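Claster: a little course planner for dual enrollment students

Hi! I started Claster when my kid was a high school junior trying to work out which college classes would count toward graduation and which ones would just be nice to have. We had three browser tabs, a paper catalog and a lot of sighing. So I wrote a script, and then the script grew (as they do), and now it lives in this folder.

What it does

You give it a list of the college courses you want and a list of what your high school still needs from you. It matches them up, adds the credits, and flags anything that clashes on the calendar. The sample data comes from Kullier High and Piltside Community College, with 66 courses in the file. Each row has a course code, a title, college credits, high school credits, meeting times and any prerequisite.

Getting started

Unzip the folder, open settings.txt and put in your grade level and the most college credits you're allowed per term. Mine is set to 18, so please change it! Then run claster.py with Python 3. The plan lands in plan.csv, and any spreadsheet program will open that. 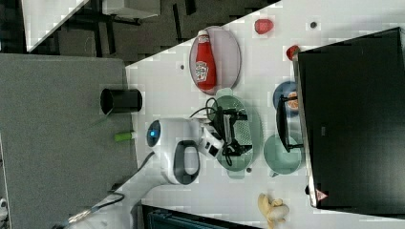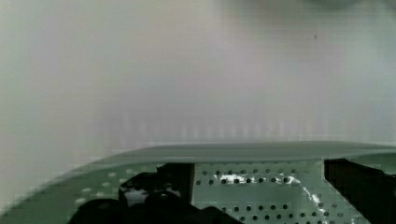

Can I use it if my high school isn't in the sample file?

Make a copy of schools.csv, replace the Kullier rows with your own graduation requirements, and leave the column names alone. It took me a Tuesday evening to type up a second school, and most of that was squinting at the handbook.

Things that still bug me

Lab sections are listed separately from lectures, so a biology class can show up twice in the plan. Delete the extra row by hand for now. Courses numbered under 400 work fine, but the graduate ones confuse the prerequisite check and I haven't had the heart to dig in. Also, the ž and č in Kneževič Hall turn to mush in older spreadsheet programs – save as UTF-8 and they come back.

Please check your final plan with your counselor before you register. I update the sample courses each November, when the spring schedule comes out.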